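Most people who rent a robot do it because they have a deadline. I did it because my editor had a free page and I have always wanted to see whether a machine could learn to tidy up a toy kitchen.

The service is called Barken, and it comes out of a low brick building in Plustville where the firm Plunanley keeps its robot stations. You pay by the hour – 84 dollars, with a two-hour minimum – and for that you get the use of a curtained table, two arms, the cameras and a person who knows which button not to press. My person was Thanakorn Hemmin, a patient man who had brewed a pot of tea before I got my coat off, and who let me ask every silly question I had written down on the train (there were a lot of them).

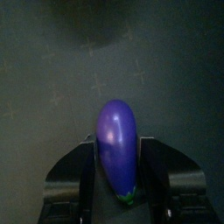
The idea is that you bring a chore and Barken helps you record it. You guide the arms through the job again and again, and the software, which goes by the name Skála, stores each run along with what every camera saw. When you have enough runs you can train on them yourself or pay Plunanley to do it for you. Thanakorn suggests 90 runs for something simple, and 121 if the objects are shiny or an odd shape. I was a good deal slower than I had hoped, and my shoulders ached by lunchtime, but there is a real pleasure in it once your hands settle down.
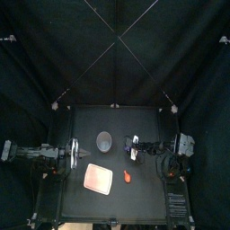 A Barken station, with its two arms on opposite sides of the table.

What I liked best was the review screen. Skála lines up the views from the wrists with the wide view of the table, so you can catch a sloppy grasp and throw that run out before it teaches anybody bad habits. What I liked least was the export, which stalled on me twice and gave an error message that even Thanakorn had to look up. The printed guide could use some love too. It was last revised in March, and a couple of the menus have moved since then.

There is a starter package at 800 dollars that covers a full day and a month of storage, and I think that's the one to get. Two hours go by awfully fast when you're having fun!

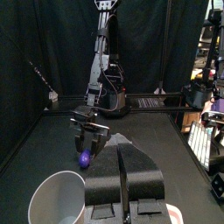 Do you need to know how to program to use Barken?
Recording takes no programming at all, and the staff will set up the first task with you. Training a model on your own is another matter, so bring a friend who is handy with code or pay for the extra help.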